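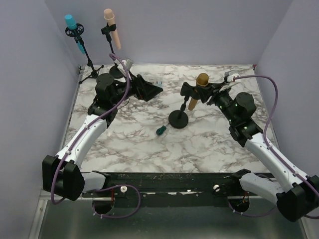 Code review hours move to mornings

Starting in July, the Clakell code review sessions will run from 10 to 11 in the morning instead of after lunch. Several members with small children or long commutes asked for the change, and the afternoon slot had been losing people for months.

The format stays the same. Bring a piece of your own code, ideally something short enough to read in one sitting, and be ready to say what you want looked at. Working code is fine, broken code is fine too.

We will start with the Sukus parser, which has grown to 3,257 lines and needs splitting up. An early attempt on the Farkas branch got it down to 2,013, but it dropped the date handling and two of the import formats, so it can't be merged as it stands. If you have worked on either version, please read through the open comments before the first session.

Eltside members can join by call. The link is the same one used for the monthly meeting. Please push your branch the evening before so others have time to read it.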